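Trash can liner keeps sliding down inside a round open wastebasket

Asked in Kitchen & Cleaning
Viewed 200 times
3 answers

Question

I use a small round plastic wastebasket in the kitchen, no lid, no liner ring. It stands on the tile between the table and the base cabinets. The load is dry trash only: wrappers, paper, tissues, packaging. Food waste goes in a separate closed bin under the sink.

The problem is the liner. Whatever bag I use, the rim of the bag lets go within a day and the whole thing slumps to the bottom, after which trash lands between the bag and the wall. I have tried:

- grocery bags with the handles pulled over the rim (too narrow, they split at the side seam)
- Lasico drawstring liners (wide enough, but they slide)
- a rubber band around the outside below the rim (it rolls up and pops off)

The basket tapers toward the bottom. Circumference at the rim, measured with a sewing tape, is 44 inches on the outside.

At the moment I have given up and run it with no bag at all.
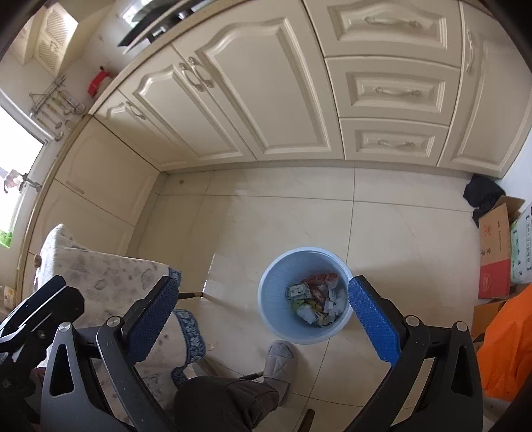

Running it bare works for paper, but sticky wrappers leave residue in the grooves of the wall and I end up washing the basket every week. I would like to go back to a liner if there is a way to hold it that does not involve buying a new can. Clips are acceptable if they don't stick out far. The basket gets moved every time the floor is mopped and anything that projects will catch on the chair cover.

Second question, less important: the basket slides on the tile when a foot touches it. Is there a fix that survives mopping?

Answer 1 (accepted)

Your rubber band fails because of the taper. On a wall that narrows downward, a band under tension wants to move to the smaller diameter, and if there is a lip in the way it twists first. The bag goes with it.

What holds is a knot in the bag itself:

1. Open the liner fully and push it down until it touches the bottom. Trapped air under the bag is the most common cause of slumping. Run a hand around the inside to press it out.
2. Fold at least 3 inches of bag over the rim, all the way around.
3. Gather the slack at one point on the outside, twist it, and tie it in an overhand knot close against the wall.

The folded part should now be tight enough that it takes some effort to lift it off. If it comes off easily, the knot is too far out.

Check the liner size before buying more. Flat width of the bag, times two, gives the circumference of the opening. For a 44 inch rim you want that number slightly larger than 44, so a flat width of 23 or 24 inches. Wider than that leaves slack that has to go into the knot, and a large knot is the kind of projection you said you want to avoid.

To deal with the air permanently, drill two small holes in the wall just above the base. Air escapes on the way in, and the full bag comes out without suction. Only do this if the basket stays dry-trash only, as any liquid will then end up on the floor.

For the sliding: clear silicone bumpers, the peel-off type sold for cabinet doors. Use 6, evenly spaced on the outer edge of the base. Degrease the plastic with rubbing alcohol and let the adhesive sit overnight with the basket upside down. They have lasted since August on mine with a damp mop. Standing water will lift them.

Comments on this answer

Knot works. I had been buying liners by gallon rating and they were far too wide. Will try the bumpers when I get to the store.

Careful with the drill on thin plastic. Use a step bit or melt the hole with a hot nail (window open). A normal twist bit can grab and crack the wall.

Answer 2

Binder clips. Fold the bag over, put 3 clips on the rim at equal spacing, then flip the wire handles down flat or squeeze and remove them. With the handles off they stick out very little, but you need a butter knife to get them off again on trash day. I leave one handle in per clip.

Frei makes a plastic clip for this purpose. I had a set and they were too loose on a thin rim. Maybe fine on a thicker one.

Does not solve the trapped air.

Answer 3

just get a Sikby can with the inner ring, problem solved

Comments on this answer

Question says no new can.

The ring on the small Sikby also doesn't fit over a folded bag unless the bag is very thin.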